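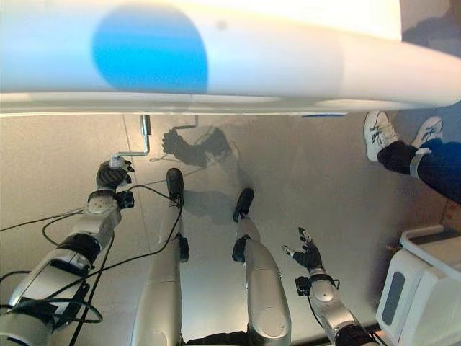 Plerthorpe finishes first stage of school ventilation retrofit

The first stage of a ventilation retrofit at Plerthorpe's public schools has been completed, and the new equipment was switched over to automatic control in September. The work covers 76 classrooms in four buildings, all of which previously relied on window openings and corridor exhaust fans for outdoor air.

Each classroom now has a ceiling-mounted energy recovery unit supplied by Trotel. The units draw in outdoor air, pass it through a pleated filter, and transfer heat from the outgoing air stream before it leaves the building. Supply and exhaust ducts run above the existing ceiling grid, with access panels next to the door of each room.

Fan speed is set by a carbon dioxide sensor mounted on the interior wall at seated head height. Below 1000 parts per million, the unit runs at its base rate. Above that level, fan speed increases in steps until the reading falls. A manual boost switch gives the teacher 20 minutes at full speed, after which the unit returns to sensor control.

Balakrishnan Nambiar, the district's mechanical engineer, said the base rate was selected with noise in mind.

"At full speed the units can be heard at the back of the room," Nambiar said. "At the base rate they are close to the level of the old radiators. We asked for the lower setting to hold for as much of the day as the readings allow."

Commissioning took longer than planned. Airflow measurements by the balancing contractor, Hajdu, found that 57 of the units were delivering less outdoor air than specified. Most of the shortfall was traced to flexible duct that had been compressed where it passed over steel beams. Those sections were replaced with rigid oval duct and the units were measured again. All are now within 10 percent of the design value, according to the contractor's report.

A smaller number of rooms had sensors reading high after installation. They were recalibrated against outdoor air and will be checked again during winter break.

Filters are to be changed every six months, or earlier if the pressure drop across the filter passes the limit stored in the controller. The units report pressure, fan speed, and carbon dioxide readings to the district's building management system at five-minute intervals. Krisztina Vida, who manages the maintenance budget, put the labor for a full filter change at roughly 76 hours across the four buildings, which can be handled by current staff.

The retrofit does not add cooling. Rooms on the south side of the middle school will keep their existing window air conditioners, and staff have been asked to leave windows closed while those are running.

The second stage covers the gymnasiums and cafeterias, where larger rooftop units are needed. Structural drawings for the high school roof are under review, and bids will be requested once that review is finished. Questions about individual rooms should go to Noémi Balogh at the district facilities office, extension 3930.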